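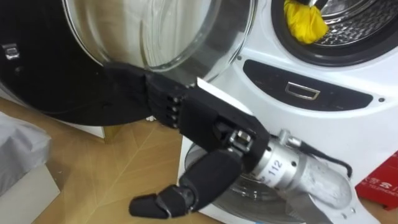 The arm at the open door of the upper machine, a yellow cloth in the drum.

We need to talk about the laundry stop

I have read the Solholm fault report twice now, and my view has changed since June. Back then I wrote that household robots were failing because their grip was poor. Grip had nothing to do with this one.

The robot had the washer door open and its hand past the rim. The software lost track of where the door was and kept pushing. The force limit should have halted the arm at once. It had been raised a few weeks earlier to deal with a stiff latch, and the change was never put back. Satish Maurya hit the stop button from across the room. The hinge was bent and a finger joint had to be replaced. The repair came to 600 dollars, a small bill in this business.

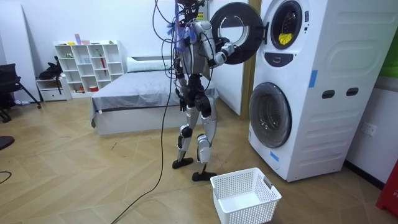 My complaint is with how the fault was filed. It went down as "minor, door damage." A robot this size has legs, two arms and enough force to bend a steel hinge, and people will one day stand next to it with a basket of clothes. Mbali Botha, who wrote the report, asked for a higher rating and was turned down on the grounds that the team had nearly 3,000 door cycles on record and only 16 faults.

I don't find that comforting. A safety limit that anyone can raise from a settings page is not much of a limit. The cycle count tells you how often the door opened. It says nothing about what the arm does when it is wrong about where the door is.

The fix is dull and cheap. Lock the force limit, make two people sign for any change, and have it reset every morning. Thabiso Dlamini tells me Woltis already works this way - and that their engineers grumble about it. Let them grumble.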